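Revisión de seguridad de la sala pequeña, planta baja
Juvura, edificio Vrabec
30 de mayo de 2023

Me ha tocado otra vez la ronda, así que voy marcando y comentando según lo veo. La hoja oficial tiene 18 puntos, pero muchos son de la escalera y del patio y esos van en otro papel.

1. Puerta y paso. BIEN
Abre y cierra sin rozar. El pestillo que pedimos en diciembre ya está puesto, ¡por fin!

2. Extintores. PENDIENTE
El armario rojo está en su sitio y se lee bien el rótulo, pero tiene encima una caja de cartón blanca. Hay que bajarla: si un día hace falta abrir aquello con prisa, estorba. Falta apuntar la fecha de la última recarga, que la tiene Flallness.

3. Lavadora. BIEN
He mirado la manguera y el desagüe con la linterna y no veo goteo. El filtro lo limpié yo la semana pasada.

4. Muebles bajos. BIEN, con comentario
La mesita blanca del cajón no cojea y el tirador está firme. Eso sí, me gustaría tenerla más pegada a la pared — la espinilla ya me la he dejado una vez.

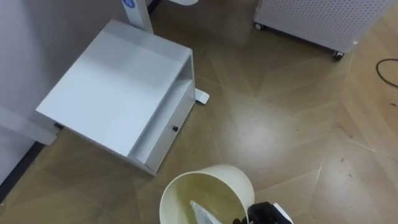
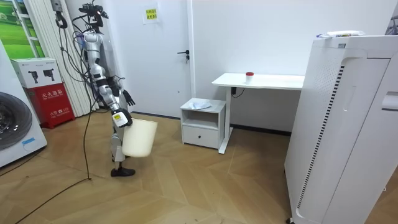
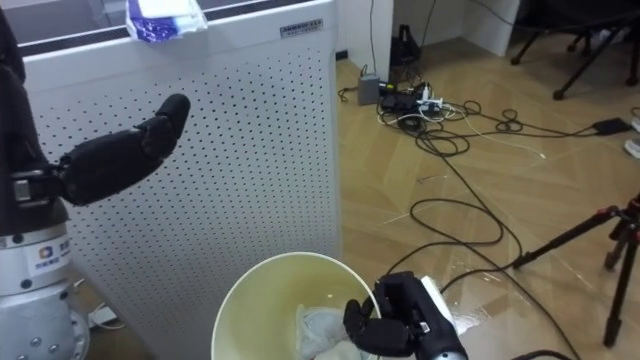 5. Cables y enchufes. MAL
Este es el punto que más me preocupa y lo llevo repitiendo varias rondas. La norma de la casa dice que ninguna regleta se queda en zona de paso, y que los cables van recogidos con brida o por canaleta. Pues la regleta blanca sigue en el suelo con varios enchufes puestos y un lío de cables negros y blancos que se va por todo el parqué. Pedí precio a Jeltel para poner canaleta en la pared del fondo y salen unos 448 euros con mano de obra. A mí me parece bien pagado. Mientras tanto, bridas y cinta de suelo, que de eso hay en el almacén.

6. Purificador. REGULAR
El paquete de pañuelos, fuera de encima, que ahí arriba está la rejilla y no quiero nada que la tape. El contador de horas marcaba 1.912 cuando lo apunté, toca pedir filtro nuevo.

7. Papelera. BIEN
Plástico claro, sin grietas, y se vacía a diario. Recordad que aquí solo van papeles y pañuelos, las pilas van al bote del pasillo (la última vez saqué 6, y no digo más).

8. Suelo. BIEN
Ninguna lama levantada al pisar. Con tanta luz de techo brilla bastante, así que nada de cera, por favor, que luego resbala.

9. Luces. BIEN
Encienden todas. La de emergencia aguantó la prueba completa.

Para la próxima ronda quedan abiertos el 2, el 5 y el 6. La caja la bajo yo esta misma tarde — lo de Jeltel necesita firma, y he dejado el presupuesto en la bandeja de entrada.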